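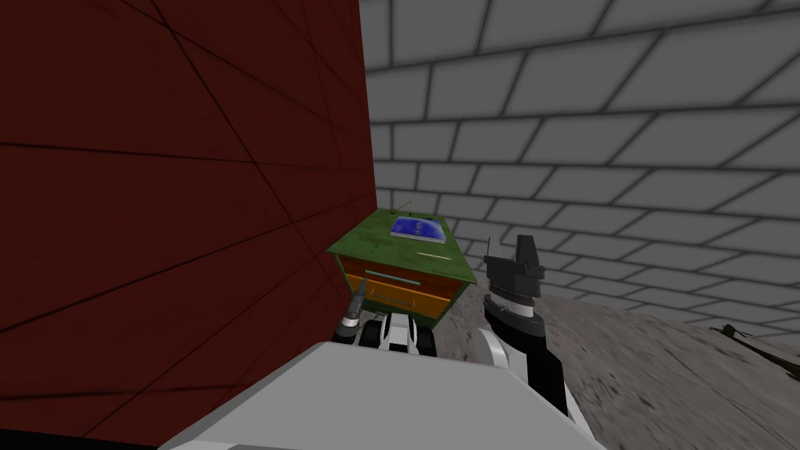

We use cookies to remember your language and manual version. Accept all | Settings

4. Setting up your Lerberg bread oven timer

Now for the fun part – waking up to a baked loaf!

1. Plug in the timer and hold SET until the clock flashes.
2. Turn the dial to the right time and press SET again.
3. Choose a programme from 1 to 5. Start with 4, our plain white loaf. It's lovely.

Note: the delay can be up to 5 hours.

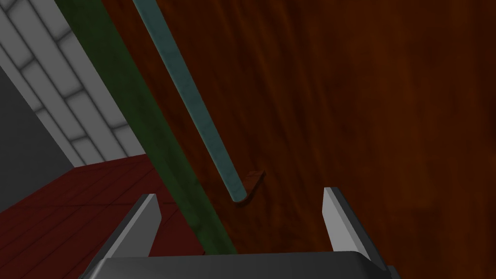 Leave a clear gap on both sides of the oven so that steam can get away. Wood near the vents needs extra care. A streaky reddish-brown grain with a long blue-green handle across it looks wonderful in a kitchen, but steam will dull many finishes over time, so turn the vents towards the open room.

4. Set the heat to 200 °C and press START.
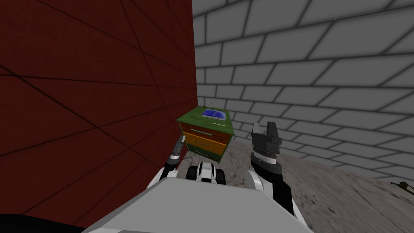

5. When the beep sounds, open the door slowly and tip the loaf onto a rack.

Caution: the tin stays very hot. Use thick gloves.

Yến Bùi's rye recipe is in section 5 – do try it once you've got the hang of the timer.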